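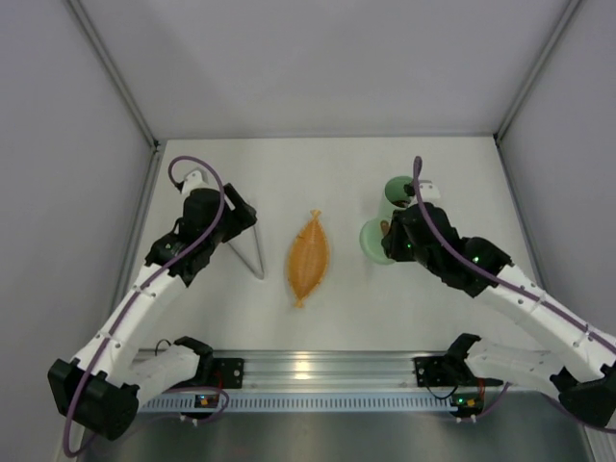

Is the Drellis reissue worth buying if you already own the original record? For the two extra songs, I would say so, but if you only want better sound you can keep the copy you have.

I bought mine in October from the shop on Cardoso Street, where it had been sitting in the new arrivals bin next to a stack of jazz I didn't know. The sticker on the front says it was remastered from the first tapes. I have played it maybe a dozen times now, mostly in the evening after work, and once straight through against my old copy, switching sides as I went.

The old copy is a Prodard pressing that I found in college. It has a scratch through the third song on side one that I know so well I still wait for it on the new one. The drums on the reissue are louder and the bass is easier to follow. The voice is about where it always was. On the slow songs I couldn't tell the two apart except for the crackle.

The extra songs are at the end of side two. The first is a demo of "County Line" with only guitar and voice, and it is slower than the version everybody knows. She forgets a line in the second verse and hums through it. The other is called "Jelix," and I had never heard it before, only heard of it. The band used to open with it on the early tours and then dropped it. It's a loud, short song with an organ part that sounds like it belongs to some other group. I like it more than half of side one.

There is a booklet with an essay by Hsin-yi Chuang, who played keyboards on the record and left before the next one. It's the best thing in the package. She writes about the studio, which was over a tire store, and how they had to stop whenever the compressor downstairs was running. She says they recorded the organ on "Jelix" in a stairwell at 2 in the morning. She doesn't say much about why she left. There's one paragraph on it, and then she goes back to talking about microphones.

My copy is number 839 of 981, stamped on the back in gray ink. I don't collect for the numbers, so that didn't matter to me, but I've already seen people asking silly prices for the low ones. The shop still had three when I left.

A few complaints. The inner sleeve is plain paper and it's tight, so I moved the record to a plastic one. The lyrics are printed in dark red on black and I needed a lamp to read them. The download code worked on the second try. And they left off the live version of "Harbor Road" from the old single, which would have fit fine.

I'm keeping both copies. The old one is back on the shelf, and the new one is still by the turntable with the booklet on top, since my sister wants to read the essay when she comes over.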